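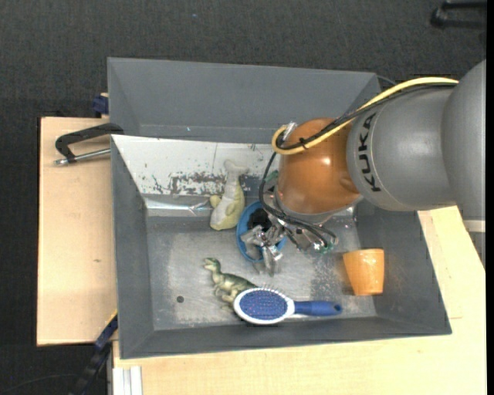
Diary of the Wildlife Response Office, Usville District
July 2024

The office received its first call at ten minutes past six this morning, from a dairy farm on the Polat road. A fox had become caught by one hind leg in the netting of a disused tennis court adjoining the property. Officer Sabatier attended with one assistant. The animal was covered with a blanket, the netting was cut on both sides of the leg, and the fox was brought to the Wekitz clinic with a short length of cord still attached. The veterinary surgeon preferred to remove it under sedation. No fracture was found. The fox will be held overnight and, if the swelling has gone down, released at dusk tomorrow on the same side of the road from which it was collected.

The farm has been asked to take the netting down. The owner was courteous but would not commit to a date. A written request will follow, with a copy to the district council.

At half past nine the office was informed of an owl in the chimney of a private residence in Likmont. The resident had heard movement for two days and had supposed it to be a squirrel. Officer Gwenaël Sabatier was by then on the return journey from Wekitz and was able to go directly. The damper was opened by hand, and the owl came down into the hearth without assistance, bringing a good deal of soot with it. It was a tawny owl, adult, thin but alert. The resident's carpet suffered, and I have written to her expressing the regret of this office. I have also recommended a chimney guard before the autumn.

The owl weighed 463 grams on arrival at the clinic. It took water, refused food at noon, and accepted food at four o'clock. It is to be kept in the dark enclosure until the weekend.

Much of the middle of the day was given to correspondence. The council has replied at last to our letter of January concerning the drainage channel behind the Usville school, where hedgehogs have fallen in repeatedly and have been unable to climb the concrete sides. The reply accepts the principle of ramps and proposes that they be placed at intervals of 50 meters. I consider this too far apart for an animal already tired from swimming, and have said so. The engineer's office will be consulted again. In the meantime the two temporary boards remain in place, and the school has kindly agreed that its grounds staff will look along the channel each morning during the holidays.

A further letter came from a gentleman in Polat who objects to our advice on fledglings. He had found a young blackbird on his lawn, telephoned this office, and was told to leave it where it was and keep his cat indoors. He regards this as a refusal of service. I have replied that a feathered young bird on the ground in summer is, in most cases, still being fed by its parents, and that removing it does more harm than good. I did not think it useful to respond to his remarks on the subject of the cat.

Madame Eugénie Chevalier called at three o'clock to discuss the training of new responders. There are 19 names on the list for the coming course, which is more than the lecture room at Wekitz can seat in comfort. We agreed to divide the course into two groups and to teach the handling of deer to both together, out of doors. She asked again that nobody be sent to a deer alone, whatever the hour. I have entered this as a standing instruction, to take effect from today. It was the practice already, but it had never been put in writing.

One call could not be answered as I would have wished. A grass snake was reported in a cellar in Likmont shortly before five, when both vehicles were out - one at the clinic and one at the garage for its brakes. The caller was advised by telephone to open the outer door, lay a damp cloth near the step, and keep the household upstairs. She rang back at nearly seven to say that the snake had not been seen again. The cellar will be inspected tomorrow morning, before the ordinary rounds.

The garage expects to return the second vehicle by noon. Gloves in the larger size are running low, and an order has been placed. The night telephone passes to Officer Sabatier at eight o'clock.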